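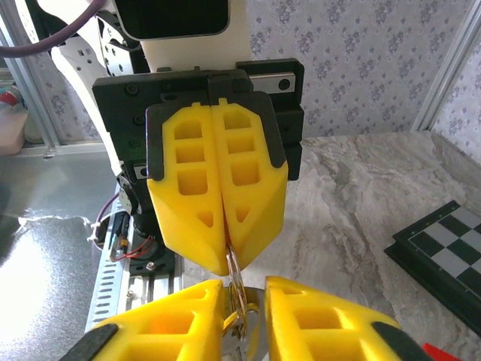
Kayode Nwankwo has written down what he sees from his back porch in Mistby on 2398 mornings. Each entry is one line: time, sky, ground, and whatever has changed. He started the record after moving into the house with his wife, Bukola, and finding that he could not describe the yard to her brother over the phone. He blames familiarity. A small bundle of keys on a metal ring, he says, gets handled every day and most people could not tell you the shape of one of them. "You stop looking at a thing when you know what it's for. The yard was for the dog. So I never looked at it."

The method is plain. He stands in the same spot with the porch light off and looks left to right, near to far, before he writes. He allows himself no adjectives of approval. "Nice is not an observation," he said. "If I write that the maple was nice, I have nothing to compare in September. If I write that the lowest branch has color and the rest has none, I can check it."

Bukola reads the entries at the end of each month and marks the ones she disagrees with. There were 151 of those at her last tally. Most concern birds, which she knows better than he does, and fog, which he tends to miss when it sits only in the low corner by the fence. He does not erase the original line. Her correction goes beside it in pencil. 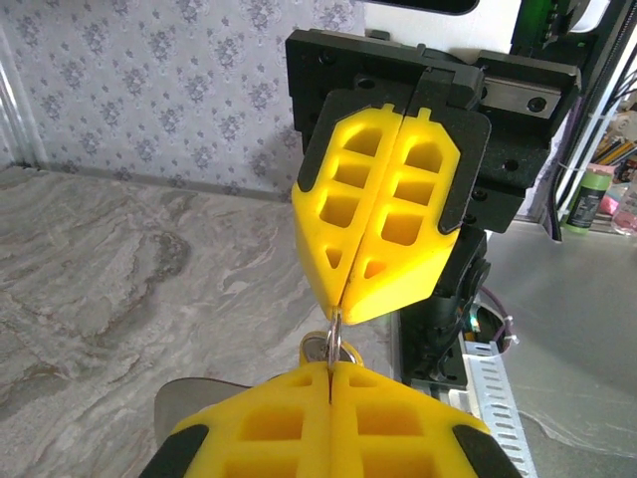 What the record shows

Asked what he has learned, Nwankwo talked mostly about timing. The grass stops growing earlier than he had assumed. The first frost on the roof and the first frost on the lawn fall on different mornings, and he now logs them in separate columns. Snow on the north side of the shed outlasts everything else.

"I thought spring was slow," he said. "It's slow for a long stretch and then most of it happens while you're making coffee."

He is less sure about the larger patterns. A friend, Olumide Lawal, put the older notebooks into a spreadsheet and found that the entries get shorter in winter. Nwankwo took this for laziness until he reread them. There was less to report, but he had also been standing outside for less time. He now stays out for the same stretch in all weather - in January this means a second pair of socks.

Two people, one window

Bukola keeps a record of her own, from the upstairs window and only when she feels like it. The two do not match well. She sees over the fence and he does not, so her notes have the neighbor's plum tree in them and his have the soil.

"I don't try to reconcile them," she said. "He writes what's at his feet. I'd never have known we had moss."

Nwankwo plans to stop at 3000 entries and read the whole thing through before deciding whether to begin again. The current notebook has a water stain on its cover and a column he added this year for wind, which he has so far filled in twice.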